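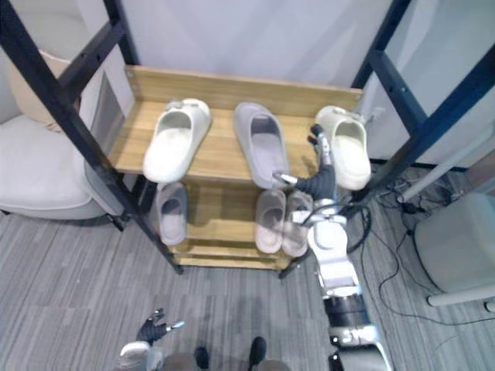 Photo: Tralus project, CC BY 4.0

Tralus slipper rack set
README, last updated 27/10/2018

Tralus is a home build. The set holds 300 recordings of a humanoid robot straightening slippers on a two-level shoe rack, taken from head height. Each recording is one attempt.

Contents

recordings/ video and joint positions, one folder per attempt
labels.csv start position, shelf, hand used, result
calib/ head camera and wrist calibration
tools/ playback and trimming scripts

Setup

The rack has wooden shelves and black metal side frames, and stands on carpet against a white wall. Slides with a thick sole and a single broad strap are used in several light colours. The toe of a slipper can hang slightly over the front edge of the top shelf, as the grey-lavender one does in the photo, and the hand works against the toe.

Arm control runs on Umetti. Hand control is our own fork, Umali, and you need both to replay the joint data. Video is stored at 30 frames per second. Joint positions are logged at the same rate.

Known problems

The arm shadows the lower shelf in many recordings. Colour labels for the pale slippers are unreliable there.
Wrist calibration was redone in March. The first 20 recordings use the old file, calib/wrist_old.txt.
Finger positions drift on long attempts. Re-zero before comparing them.

Not included

Audio, force readings and the Esard planner logs.

Licence

Data and photo are CC BY 4.0. Scripts are MIT.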